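Progress update, Aug 13, 2024
To: Citlali Cuevas, Binetti
From the skin check project

Hi Citlali! You asked for the short version this time, so I'll try, but you know me.

We've now seen 542 people at the Kahraman clinic since the project opened in January, and 195 of those came back for a second visit. I'm really happy with that second number. Most of our patients don't have a regular dermatology office, and getting somebody to drive back out to have a mole looked at again (when it doesn't hurt and they feel fine) is hard work. The reminder calls are doing a lot of it, I think, and so are the evening hours.

The acne group for teens is full, with 18 kids and a waiting list I haven't had the heart to count. They're chatty, they're funny, and they ask much better questions than I did at that age. We spent a whole session on sunscreen and another on why you shouldn't scrub your face raw. I'd like to run a second group in January if you can cover the supplies.

What hasn't gone well is the biopsy turnaround. Our first lab was slow and I spent too many lunches on the phone. We switched to Cokudon and the results come back quicker now, though the new forms are a pain and I've sent two back with the wrong box ticked. My fault, both times. I've taped a filled-in copy up by the sink.

Money: we're under on travel and over on dressings and liquid nitrogen. I'd like to move the leftover travel money across if that's okay with you - the spreadsheet has both lines marked in yellow. The Cikby dermatoscope you paid for gets used every single clinic day. I'd love a second one, but I can wait. 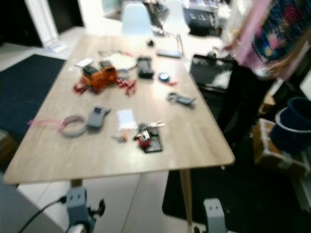

The teen group is also where I'd like to put a bit more thought before January. Sitting still for a talk on pores is a lot to ask after a full day of school, and I want the new sessions to be more hands-on, with things to pick up and pass along. Something like that orange toy robot with the red legs would get a shy kid talking faster than any handout of mine. I've asked for 40 dollars a session for supplies, and the breakdown is in the spreadsheet under the dressings.

Could you let me know about the travel money before I place the next order? Call or email, either one is fine. And do come by on a clinic day, we'd love to show you the new exam room!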